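April, and the laundry has won again

Up at half six to get ahead of the ironing, and by half seven I was reading an old crossword on the landing with a cup of tea. The basket and I have an understanding. I walk past it, it gets taller.

Fouzia Malik came round mid-morning to return the cake tin and made the mistake of asking how I was. I told her I was going to fold everything I own in a single day. She looked at the basket, then at me, then asked if she could have a biscuit before I started. She stayed for two. Her own method, she says, is to divide clothes into "hang" and "drawer" and refuse to buy anything that falls between the two. I said most of my life falls between the two.

Started with towels, for morale. Towels are rectangles and they know it. Pillowcases the same. Then the fitted sheet, which I rolled into a sort of cabbage and pushed to the back of the cupboard behind the good tablecloth, where it can think about what it's done.

After lunch I got on to the sports things, and here I had a plan. Ayman Akl swears by folding a shirt lengthwise into a long strip first, sleeves in, and only then bringing the ends over. He learnt it packing for the Brorklow tournament, when he got nine days of kit into a bag meant for a weekend, and he has been unbearable on the subject since. I tried it on three plain T-shirts and was annoyed to find it works.
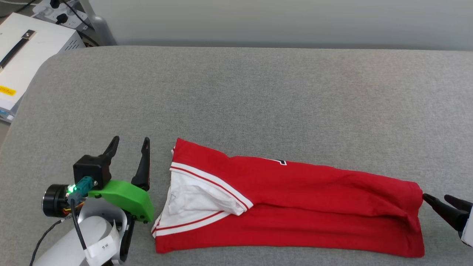 Red shirts are the worst of the lot, I think. You can't put them in with anything, so they wait for each other, and by the time there are enough of them to wash you've forgotten which ones you like. And anything with trim has opinions. You get the long edges lined up nicely, turn one end back, and out comes the lining to say hello. Smooth one half and the creases simply move house to the other. Ayman says to press from the middle outwards. Ayman also irons his socks.

Stopped at four for toast. Looked up wardrobe organisers and found one called the Trandora, 84 pounds for what is plainly a shelf with a high opinion of itself. Closed the page. Opened it again. Closed it.

By teatime the drawer was full and the basket was still a third full, which I'd like somebody to explain to me. I have one drawer's worth of clothes that I wear and several drawers' worth that I defend. Sixteen odd socks on the windowsill – I've given them until Sunday lunch, metaphorically speaking, and then they're dusters.

Fouzia rang at eight to ask if I'd finished. I said it depended what she meant by finished. She's coming back tomorrow for the cake tin, having left it here again with her keys in it.

3 comments
16 shares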